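A week of handshakes, and what I made of it

February 27, 2018

I have been meaning to write about the state visit since the weekend, and every time I sat down to it the kettle boiled or my sister rang, so please forgive me if some of this feels like old news. For anyone who missed it, the president of Clunon has been over for four days with his foreign minister, two of his grown-up children and a very large number of men carrying folders. I watched far more of it than was good for me, mostly in my dressing gown.

I should say at the start that I'm no expert. I worked in the passport office for 27 years, and that gives you a certain feeling for foreign affairs, but only from the side where people are cross about their photographs. What I like about a state visit is the small stuff. Who walks in first, who gets the interpreter and who has to make do with nodding, and which of the wives (it is still nearly always wives, isn't it?) is sent off to look at a school.

The first evening was the banquet, and I'm afraid I enjoyed every minute. The speeches were dull in the way they have to be, all about old friendship and shared seas, but Malcolm Mellor, who was doing the commentary, kept up a lovely quiet murmur about the seating plan. He has a gift for that sort of thing. He noticed that the trade minister had been put at the far end of the table, next to a bishop, and he wondered aloud whether anybody had told him why. I wondered too, and went to bed rather late over it.

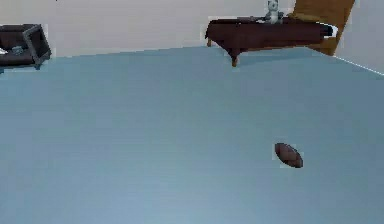 The fishing agreement

Now then, the serious part. The agreement signed on the second day is meant to settle the quarrel over the Zandico banks, which has been rumbling on since before I was married. As far as I can make out, our boats may land 2,144 tonnes a year and theirs may land 2,002, and both sides went straight out to the microphones to say they had done splendidly. That may even be true! But I read the thing through twice (it is on the ministry's website, in tiny print) and there is hardly a word in it about who does the checking.

Victor Lukumay wrote a very good column on this, much better than anything I could manage. His point was that the old agreement had the same hole in it, and that everyone was too pleased with the signing to go back and mend it. He would like inspectors from both countries on the same boats. I would too, though I can picture the rows over who does the cooking.

I did feel for the harbour towns. They had a few minutes on the Sunday programme, squeezed in after the weather, and a woman from Crenshaw said that 454 families there still live by the boats in one way or another, and that no minister had been down to see them since last June. She said it very calmly. I thought she was the best speaker of the whole four days, and I include the banquet.

There was a protest as well, outside the parliament building on the third day. It was small and good-humoured, with a brass band that seemed to know only two tunes. The complaint was about the newspaper editors who are still locked up in Clunon, and our prime minister says she raised it "in private", as they always do. I don't know what to think about that. Perhaps private is where these things get done -- perhaps it is only where they get put. My late husband would have had a firm view and I would have disagreed with it, and we'd both have enjoyed ourselves.
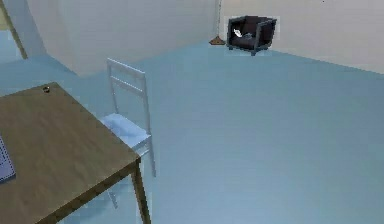
The last day was given over to the talks about the Zelto pipeline, and those were held behind closed doors, so all we got was a great deal of standing about in corridors. Even Malcolm Mellor ran short of things to murmur. What I would have given to see how they'd arranged the room! It matters more than people think. Put one party in the black armchair by the far wall and the other on the white chair behind the table, and you have told them both where they stand before anyone has opened a folder. In my passport office days we had one decent seat and the whole corridor knew whose it was. When they came out after five hours there was a statement of three sentences, one of which thanked the catering staff.

So the pipeline will go to another round, in Clunon this time, and I gather our side is already fretting about who gets to go. I'd send the woman from Crenshaw, if anybody were asking me. She could sort out the fish while she was there.

I'm going to read the annexes to the fishing agreement over the next few evenings, as one or two of you asked about the smaller boats and I couldn't find the answer in the main part. If I come across it I'll put a note up here, and if any of you gets there before me, do please leave a comment with the page number.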